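Lucía Sotomayor
Dec 23, 2021

Thread on storing small flat things: membership cards, loyalty cards, gift cards, and the folding chess set that ends up in the same drawer. I have been sorting all of it for the Jiltdale games club and have opinions on acrylic.

Starting stock: 119 cards, mostly in envelopes, partly in a biscuit tin. Several had been held together with rubber bands long enough for the rubber to bond to the print. Surgical spirit lifts the residue and also lifts cheap gold ink. Test a corner first.

Standard plastic card is 85.6 × 54 mm and 0.76 mm thick. Embossed numbers add to that, so a stack of embossed cards is always taller than the arithmetic says. Flat-printed ones stack to the figure.

Which means a box with 60 mm of internal depth does not hold as many as you would hope, and you want slack on top of that. A packed box is useless. You can't get a fingertip between two cards and you end up tipping the whole lot out.

I leave 7 mm of slack. Less than that and the cards bind when you pull one from the middle. A lot more and they lean, then slide, then lie down.

Materials. Tin: scratches gloss faces. Card index box: fine, but the lid gets lost. Open clear acrylic: shows what's in it, wipes clean, chips if dropped on tile. I went with acrylic for the cards in daily use and index boxes for the archive.

Tried two acrylic ones. The Jomier had a straight front, no cutout, and getting the front card out meant pushing it up with a pen. Returned it. The replacement came from Bogale in Prikidville, the stationer by the bus station, and has a notch in the front panel. Much better. Cost slightly more.

Orientation: lowest cards at the front, anything you need to find quickly at the back where it stands proud. A contrasting colour works better than a tab. Tabs bend.

Surface matters more than I expected. Clear acrylic on a dark glossy top shows every crumb and every fingerprint. On a pale patterned one it more or less disappears, and the cards are what you look at. 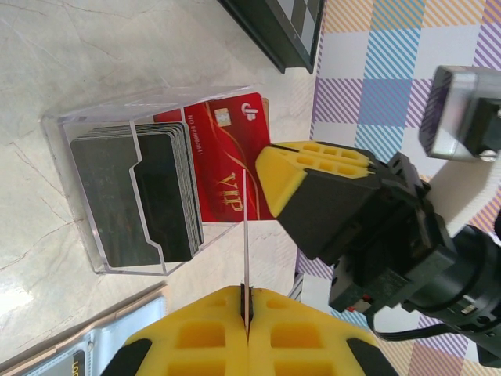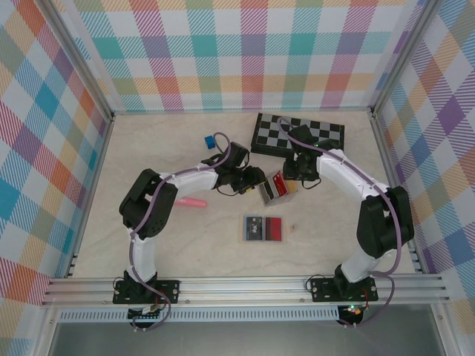 Beige marble pattern with faint grey veining in both. The red VIP card in the first stands above the black ones, so it is the one you find without reading anything. The second has the chessboard towards the back, with the small blue cube to its left.

Had this one in my replies twice this week: can you keep bank cards and magnetic chess sets in the same drawer?

Keep them apart if the card still relies on its magnetic stripe. Chips don't mind small magnets. Low-coercivity stripes, the sort used on hotel keys and older club cards, can be wiped by the magnet in a chess piece if the two are left touching. A separate drawer is plenty, or a divider that holds a few centimetres of gap.

On stripes: brown is usually low coercivity, black is usually high. Usually. Manufacturers are under no obligation to make it easy for you.

Folding boards next. Store them shut and flat, on the bottom of the pile. Stood on end they rest on the hinge side and, over a few years, the two halves stop meeting. Ours went out of true this way and had to be weighted under a dictionary from May until the end of summer. It recovered most of the way.

Pieces live inside the board if it has recesses. If it doesn't, use a zip bag, one per colour. Check the felt while you're in there. Loose felt exposes the magnet, and a bare magnet scuffs the squares. PVA fixes it, thin coat, leave overnight.

Cleaning a magnetic board: soft dry brush first. Iron filings and general grit collect wherever a piece has been standing, and a cloth just drags them across. Brush, then barely damp microfibre, then leave it open until dry. Do not fold it damp.

Cleaning acrylic: lukewarm water, one drop of washing-up liquid, no kitchen roll. Kitchen roll leaves hairlines you only notice when the light is low. Alcohol glass cleaner can craze the cut edges, and the inside corner of a notch is where it starts.

Index order for the archive: by issuer, then by number. I tried by expiry date first and abandoned it. Too many of the old cards have none printed, and the undated section became half the box.

Disposal: out of the whole lot, nine were duplicates. Cut through the chip and through the stripe. Most council recycling won't take them, so check before putting them in with the plastics.

If you are buying a holder, measure the inside. Listings give the outside, and wall thickness takes a few millimetres off each direction. For landscape storage you want the inside width to clear 86 mm comfortably. One that clears it by a hair will grip the cards on a warm day.

Sleeves: fine for the archive, annoying for daily use. They cling to each other and to the acrylic. Unsleeved cards in the holder, sleeved ones in the index box – that's how ours is set up now.

Remaining job is the biscuit tin itself, which still has dominoes in it from two different sets. Separate thread once I've worked out which blanks belong to which.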